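Narneo House Residents' Association
Minutes of the December meeting

Held in the ground floor meeting room, Monday, 7:00 p.m.

Chair: Panagiotis Antoniadis
Apologies: units 12 and 27

1. Minutes of the last meeting

Approved with one correction. Under item 4, "east stairwell" should read "west stairwell." The light there has been replaced.

2. Laundry room

The chair reported that the new machines from Odix are in and working. The old ones were taken away the same day. The price per wash stays the same until spring.

Several residents asked about bedding. The large washer takes one full-size blanket or one comforter per load. Anything bigger should go to the laundromat. Two people have put in a blanket together with sheets and towels, and both times the machine stopped in the middle of the spin cycle with an error on the panel. Unit 19 asked whether fleece can go in the dryers. Agreed that it can, on the low setting, and that the lint screen must be cleared afterward.

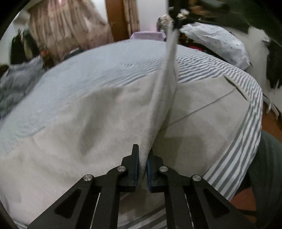 Unit 8 asked for the evening hours to be extended to 10:00 p.m. Unit 3, directly above, objected because of the noise. After some discussion it was agreed to try 9:30 p.m. on weekdays only and look at it again at the next meeting. Weekend hours do not change.

The folding table wobbles. The chair will tighten the legs.

3. Heating

Stelmakh sent a technician to look at the boiler after the complaints in the fall. His written report was passed around. The boiler itself is sound. The circulation pump is worn and should be replaced before it fails. The quote is $2,050, parts and labor included. Heat would be off for one working day.

Unit 22 asked whether a second quote had been requested. The chair said Sonau had been asked but had not answered. A motion to accept the Stelmakh quote if nothing comes from Sonau by the end of the week was passed, with one vote against.

Residents on the top floor said the bedrooms on the north side are still cold at night, mostly in the early morning. The technician suggested bleeding the radiators, starting on the lowest floor and working up. Keys are available from the office. Unit 31 said she had done hers twice and it made little difference. She will be put first on the list when the pump is changed.

It was noted that space heaters must not be plugged into extension cords. This is already in the house rules, and a reminder will go up by the mailboxes.

4. Winter bedding collection

The association will again collect clean blankets, bedspreads and sheets for the county shelter. Last year 80 items were handed over. The shelter has asked for no pillows this time, as it has nowhere to store them. Stained or torn items will be turned down.

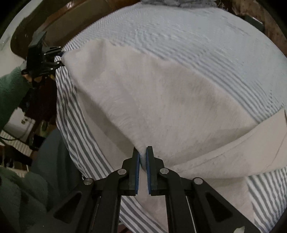 Bags can be left outside the office between 5:00 and 7:00 p.m. They should be tied and labeled with the contents and size. Please do not leave bags in the lobby. Unit 14 offered to drive them over in his van and asked for one person to help load. Unit 6 agreed.

5. Money

The balance in the general account is $409 after the last cleaning bill. The pump will be paid for from the reserve account, which covers it. Three units are behind on their dues and have been sent letters. Unit 22 asked for the reserve figure to be printed in the minutes from now on. The chair will check whether the bylaws allow it, as copies are posted in the lobby.

6. Other business

The bike rack is full. Bikes without a tag will be moved to the basement after the holidays.

Unit 17 reported a drip under the sink in the meeting room kitchen. A bucket is in place for now.

Packages are still being left at the wrong door. Residents should add the entrance letter to their address.

Snow shoveling list: sign up on the sheet by the mailboxes. The first two weeks of the new year are still open.

Meeting closed at 8:40 p.m. The date of the next meeting will be posted.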